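Vomby Living Donor Support Group
Minutes of the December meeting
Room 67, Cliltov Community Hospital

Present: Freya Entwistle (chair), Zodwa Venter, Precious Lekota, Tshepo Buthelezi (minutes), and nine members.
Apologies: Bheki Botha.

The meeting opened at 6:35 p.m.

1. Minutes of the previous meeting
Approved with one correction. Under item 4, the parking rate for donor families is per day, and the word "visit" should be struck.

2. Matters arising
The hospital has confirmed that the family lounge on the transplant floor will stay open overnight. Precious has the new door code and will give it to families directly. It is not to go in the newsletter.

The form for lost wages is still only on paper. Zodwa has asked the transplant office twice for a version people can fill in at home and will ask again.

3. Travel fund
The balance stands at $2,177. Two requests were paid since the last meeting, both for bus fare and one night's lodging before surgery. A third request, for $141, came in without receipts. Agreed to pay it once the receipts arrive, with Freya to sign off between meetings.

Tshepo asked whether the fund covers a companion's meals. The present wording says "travel and lodging" only. Zodwa will draft a change for the next meeting. No payments for meals until then.

4. Peer mentors
The group has six trained mentors, all kidney donors. The coordinator at Rampersad has asked for someone who gave part of a liver, as the recovery is longer and the questions differ. Precious knows of two people who might be willing and will call them.

Mentors were reminded not to give advice on medication or test results – those questions go to the nurse line.

5. First contact between donors and recipients
The longest item of the evening. Several members who gave to a stranger had been asked by their recipient for a meeting. The transplant office passes on letters after both sides have signed the consent form, and last names and addresses stay out until then.

Freya proposed that the group offer a mentor to sit in on a first meeting if either side wants one. Members were in favor. One member felt that the offer should be made in writing, well ahead, so that people could turn it down without embarrassment. Agreed.

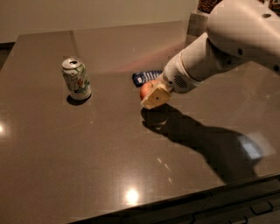
Zodwa Venter said that the letter should also go to donors who have not heard from their recipient at all, and that some of them take the silence hard. Freya agreed to add a paragraph. Draft to be sent around before the next meeting.

6. Newsletter
The last issue went to 69 households. Bheki had sent word that he can edit one more issue but would like to hand it on after that. Anyone interested should speak to him.

7. Other business
The spring potluck will be at Vonover Hall again if the date is free. Tshepo to check.

The meeting closed at 8:10 p.m.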